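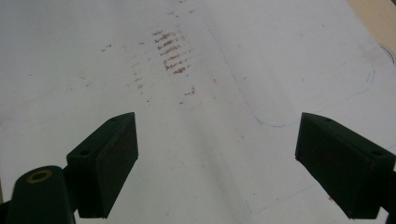
Protecting shared tabletops during the packing of spray bottles

Our office packs small cleaning kits for distribution to several sites. The wood-topped tables we use for this work have begun to show rings and dull patches. Is a sheet of white paper sufficient protection, and in what order should the spray bottles be placed in their cartons?

Posted by Kellitz
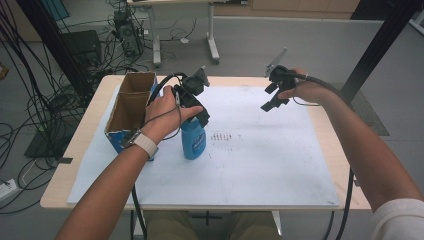 Conavden Supply Room Team

Paper is sufficient for short packing sessions, provided that it is changed once it is marked. One large sheet is preferable to several small ones — overlapping edges tend to catch on the base of a bottle. The blue bottle and the divided carton should both be within reach before work begins. Please lift each bottle by the neck, keeping clear of the trigger.
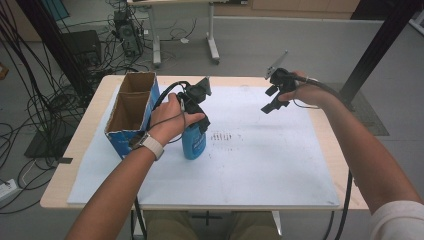 Bottles should stand upright in the carton, one to a compartment. Our own bottles hold 600 milliliters and are filled to no more than 80 percent, which leaves room for the liquid to expand in a warm vehicle. Nozzles are to be turned to the closed position before packing. A full carton in our supply room contains 8 bottles and is labeled on the short side. Tables are cleared at the end of each shift, and used sheets are placed in paper recycling if they are clean and dry.

Posted by Pacheco

We use a vinyl cover and have had no rings. It curls at the corners.

Posted by Zokance

Agree with the first reply on closing the nozzles. Our cartons went out with the nozzles open in September and two had to be repacked.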